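Lids and Boxes: A Small Gallery from the Grostley Kitchen

Welcome, and thank you for stopping by! I have been promising a page about our food storage for ages, ever since the big kitchen sort-out in November, and a few of you have written to ask how it all ended up. Well, it ended up with a great deal less plastic in the cupboard and a lot more room for the good mixing bowls, which had been living on top of the fridge since we moved to Grostley.

I should say first that I am fond of a box with a lid. My mother kept everything in old margarine tubs, and you could open five of them before you found the margarine. So when I got a kitchen of my own I went a bit far the other way, and bought sets whenever I saw them. There was a Koppel set that stacked beautifully and leaked soup all the way to work, and a Celleo set with clips on all the sides that I loved dearly until the clips started to snap. The lids outlived the boxes, as lids do, and they slid out onto my feet every time I opened the door.

The ones we kept are the plain ones with rounded corners. I like a rounded corner for the simple reason that I can get a sponge into it, and rice doesn't hide there. I also like a base that is narrower than the top, so that with the lids off they sit one inside another and the whole pile takes up hardly any space.

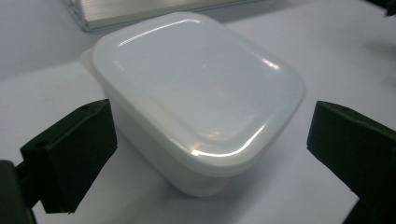

Two white boxes with their lids on, the first with walls you can partly see through and the second in solid white with "White Pack" printed on the front.

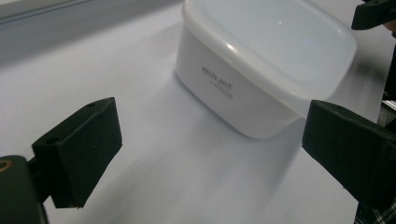 We have settled into a sort of routine with them. The 400 ml size is right for a lunch, or for half an onion and whatever herbs are left over from supper. The 600 ml size takes a good helping of stew with room at the top, so it can go into the freezer without pushing its lid up. I write the contents on a strip of masking tape and stick it on the short end – the short end is the one that faces out on our freezer shelf, and it took me far too long to work that out.

For tomato sauce I rinse with cold water first and wash in warm water afterward, and if there is still a pink tinge I leave the box on the windowsill for an afternoon. Lids get washed separately and stood on edge in the rack, with the rim facing down, so the groove can drain. They go back in the cupboard only when they are fully dry, or you get that shut-in smell the next time you open one.

The cupboard itself is the narrow one beside the stove. Boxes go on the lower shelf and lids stand upright in an old Drovalum letter rack from my desk, which fits them as though it had been made for the job. Cookie cutters are still in a paper bag on the shelf above, and they will be my project for the next rainy afternoon.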